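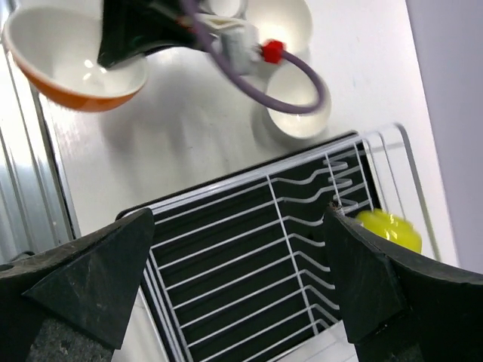

GRELLODER, August -- The Zandovia Tourism Authority (ZTA) said it will open applications next month for a homestay accreditation program covering the lake district of Musari and the hill towns of Limsakul.

Under the program, households renting out up to eight rooms may apply for a two-year certificate. Accredited homes will be listed on the Authority's booking portal and will be allowed to display the official homestay sign.

The Authority recorded 3,943 homestay guests in Musari last season, most of them hikers and families traveling by ferry. Limsakul, where the road was reopened in spring, has not been counted before and will report its figures for the first time this year.

The first round will accept 100 households. Inspectors will check bedding, drinking water, fire exits and the posting of room rates at the front door -- items that guests raised most often in comments sent to the Authority. Homes that fall short will have 20 working days to make repairs and request a second visit.

There is no fee for the first certificate. Application forms will be available at the Grelloder head office and at the ferry terminal in Musari, which is open from 8 a.m.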